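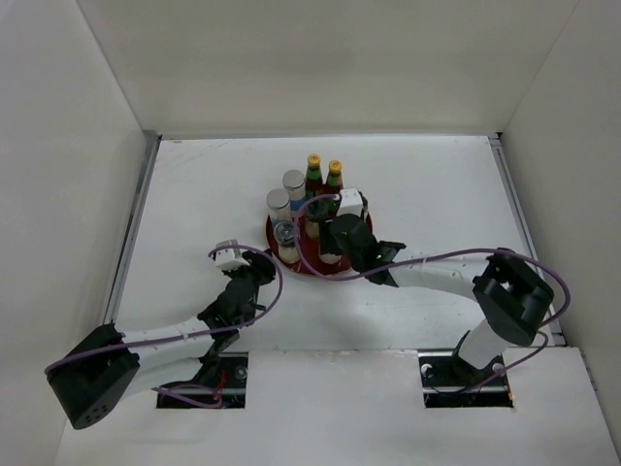 **What does "food cost" mean when a café owner says it?**

It means the money spent on the ingredients that got used up in a given period, usually shown as a percentage of food sales for that same period. Rent, wages and the electric bill are all left out.

# Session 2: Counting the pantry

Notes for the small café bookkeeping class. I talk fast (sorry!), so most of what I said at the whiteboard is in here, plus a few bits I skipped when we ran over on the menu discussion.

## Picking up from last time

We ended on Ayodele Wike's question, which was a good one: if I bought it this month, why isn't it this month's cost? The answer is that buying and using are two different things. You can buy a huge sack of rice on the last day of the month and not open it. Your bank account is lighter, sure, but the rice is still sitting on your shelf and it's still worth money. It only turns into a cost when it goes out on a plate, or into the trash, or home in somebody's coat pocket.

So we need a way to get from "what I bought" to "what I used," and that's the whole job of a stock count.

## The one formula for today

> opening stock + purchases − closing stock = cost of food used

Write it inside your notebook cover if you like. I had mine taped to a freezer door for years.

Our practice café is called Jillemby, and these are its November numbers:

| Line | Dollars |
|---|---|
| Opening stock | 1,581 |
| Purchases | 3,164 |
| Closing stock | 2,167 |
| **Cost of food used** | **2,578** |

Do it on paper once before you touch a spreadsheet. Add the first two and you get 4,745, which is everything Jillemby could have used. Take away what was left on the shelves and there's your 2,578.

Now look at how different that is from the purchases line. If the owner had just added up the invoices, she'd think November's food cost was way worse than it was. She'd built up her stock for the holidays, that's all! The next month will look suspiciously good to anyone reading invoices only, and then she'll relax at exactly the wrong moment.

## Turning it into a percentage

Divide by food sales. Jillemby sold 8,056 dollars of food in November, so:

2,578 ÷ 8,056 = 0.32, or 32%

Is 32% good? I get asked this every single term and I keep dodging it. A place that sells mostly toast and soup should come in a lot lower than a place that sells steak. Compare yourself with yourself. If you were at 28% for half a year and now you're at 32%, go find out what changed. Start with supplier prices, then look at portions, then at waste.

## How to do the count

I like to count after closing, before the next delivery. Same day every month, same person if you can manage it.

- Go shelf by shelf in the order things sit. Don't jump around following your supplier's list, you'll miss the weird stuff at the back.
- Count in the unit you buy in. If oil comes by the case, a half case is 0.5.
- Opened containers: estimate to the nearest quarter and move on. Please don't weigh the mustard.
- Use the last price you paid. (There are other methods. We'll get to them, and you'll be bored, and I apologize in advance.)
- Write it in pen. If you make a mistake, cross it out so you can still read it.

Two people is nicer than one, with one calling out and one writing. Steinar Holst told the class he does his alone with a voice recorder and types it up afterward, and I thought that was pretty clever, although I'd worry about typing it up a week later when you can't remember what "the tall ones" were.

## What about all the little things?

Salt, pepper, sauces, sugar packets, the stuff that gets refilled all day long. You've got two choices here and both are fine.

1. Count them like everything else.
2. Treat them as used the day you buy them, and leave them off the count sheet for good.

I go with the second for anything cheap that turns over quickly. What you can't do is switch back and forth! If the hot sauce is in your opening stock and missing from your closing stock, the formula thinks you used every drop of it, and your percentage jumps for no reason at all.

Expensive little things are another story. Saffron gets counted. Vanilla gets counted. Good truffle oil gets counted and, if you want my opinion, locked up.

## Mistakes I see a lot

**Counting a delivery but not its invoice.** The boxes are on the shelf so you count them, but the bill lands next month. Closing stock goes up, purchases don't, and your food cost looks fantastic. It isn't.

**Mixing in cleaning supplies.** Paper towels and dish soap need their own line. Check your wholesaler bills carefully, they're often on the same page as the butter.

**Forgetting staff meals.** They're real food and they do get used. Keep a simple tally by the kitchen door and put a cost on it at the end of the month, even a rough one.

## For next time

Do a full count of one shelf at work, or your own kitchen cupboard if you aren't working in a café right now. Bring the sheet with prices filled in. We'll also start on the second practice business, Umine, which has a bar, so read the page on pour sizes before you come.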